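Home Courses Handouts Glossary Contact

Bio 122: The Body at Work
Handout for week 6: How a cut closes
Filed under: Course notes, Skin and Wounds
24 shares | 1 comment

Last week we stopped in the middle of the clotting slide, so let me back up a little. I rushed it and I could see from your faces that I'd lost a few of you.

When you cut yourself, the first thing that happens is that the small blood vessels near the cut squeeze down. It's quick, and it buys a bit of time. Then platelets start sticking, first to the torn wall of the vessel and then to each other. After that comes the part with all the Roman numerals (the clotting factors), which you do NOT have to memorize for me. What I want you to know is where it ends up: a protein called fibrinogen gets chopped into fibrin, and fibrin makes a net. The net catches red cells and there's your clot. Let it dry out on the surface and you have a scab.

So that's stage one, stopping the leak. The textbook word is hemostasis. The Pietrzak reader calls it "sealing" in the older edition, and I'd rather you used the real word on the exam.

Stage two is inflammation, which has a terrible reputation it doesn't deserve! Redness, warmth, swelling, soreness - you get all of those because the vessels that just clamped down now open up again and get leaky on purpose. White cells squeeze out through the walls. Neutrophils are the early crowd, and they're usually there in good numbers by the 24 hour mark. They eat bacteria and mostly die on the job. Macrophages show up behind them and clean up, and they also send out the chemical signals that get the rebuilding started. If I had to pick a favorite cell in this course it would be the macrophage, and yes, there will be a question about it.
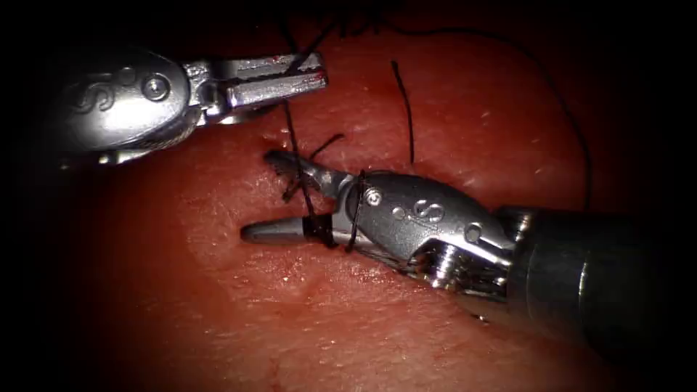 Stage three is where new tissue gets made, and it starts while stage two is still going. Please don't draw these as separate boxes with a hard line between them. I did that myself on the Skostthorpe worksheet years ago and I'm still crossing it out in people's notebooks.

Fibroblasts move in and begin laying down collagen. New capillaries sprout into the gap. If you've ever looked at a healing scrape and seen something pink and bumpy under the scab, that's granulation tissue, and the bumps come from those little loops of new vessel. Meanwhile the skin cells at the edges flatten out and crawl. They crawl! They go along under the scab, from both sides, until they bump into each other, and then they stop. In deeper wounds some of the fibroblasts turn into myofibroblasts, which can pull the way muscle does, and the whole wound shrinks.

Now for the bit you need for the essay. There are two main ways a cut can close:

Primary intention - the edges are brought together and held, by stitches, staples, tape or glue. There's only a narrow gap to fill, so there's less new tissue to make, and usually a thinner scar.

Secondary intention - the wound is left open and fills from the bottom up. It's slower, with more granulation tissue, more pulling in, and usually a bigger scar. Doctors sometimes choose this, for instance when a wound is badly infected and shutting it would trap the bugs inside.

There's a third one in the reader (delayed primary closure), where you leave it open for a few days, keep an eye on it, and then close it. Know that it exists.

Notice what a stitch does in all this. It doesn't heal anything. It holds two edges still and close while the cells do their work. Pull it too tight and you squeeze the blood supply, and then the edges can die back, so snug is good and strangled is bad. Some threads get broken down by the body over weeks or months and some have to be taken out. Catgut, by the way, came from sheep or cattle intestine. Cats were not involved as far as I've ever been able to find out. 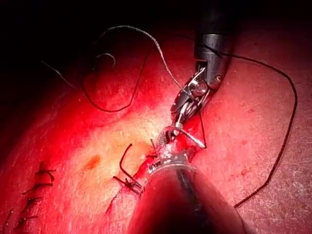
Doesn't a wound heal better if you let the air get to it, though? My grandmother swore by that and so does every coach I've had. That came in as a comment on the draft of these notes, and I bet half the room was thinking it too.

I was raised on the same advice! But for ordinary small cuts it doesn't hold up well. Remember the crawling cells. They need a moist surface to move across, and if the top has dried into a hard crust they have to dig down and go underneath it, which takes longer. A clean, covered, slightly moist cut generally closes faster than one left to dry. Moist doesn't mean soggy - if the skin around it has gone white and wrinkly, the bandage needs changing.

While we're on old advice, hydrogen peroxide. It fizzes because your own cells carry an enzyme, catalase, that splits it into water and oxygen. It's fun to watch, but it can be rough on the healthy cells you're counting on. Running water and mild soap do fine for most kitchen-knife stuff.
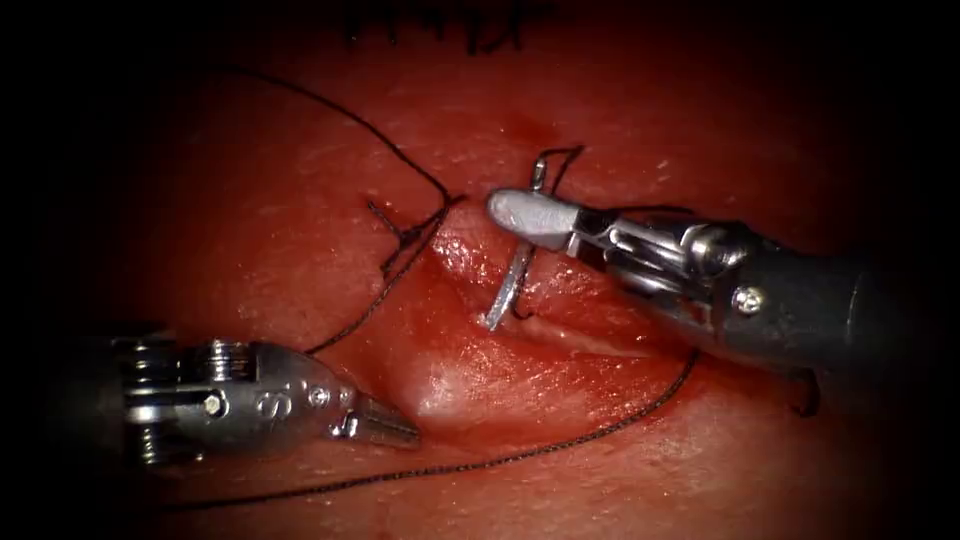 Stage four is remodeling, and it's the slow one. The first collagen goes down in a hurry and it's mostly type III, which is thinner. Over months it gets swapped out for type I, which is stronger, and the fibers line up along the direction of pull. The extra capillaries die back too, and that's why a scar goes from red to pale. It can take a year or more. And the scar never quite gets back to the strength of the skin you started with, and it won't grow hair or sweat glands either.

Things that slow all of this down: smoking, poorly controlled diabetes, poor circulation, too little protein, too little vitamin C (you can't build decent collagen without it - think of scurvy and old scars opening up), infection, steroids, and plain old age. Pick two of these for your essay and explain which stage each one gets in the way of.

Essay details, as everyone keeps asking: 600 words minimum, 2,000 at the very most, and I do stop reading there. Upload it to Jullura as a single file. Diagrams are welcome and hand-drawn is great. The reading is the skin chapter in Pietrzak, and there's a second copy on the short-loan shelf in the Coltira library if yours hasn't arrived.

Next week is bone, so bring the colored pencils again.

Previous handout Next handout Back to top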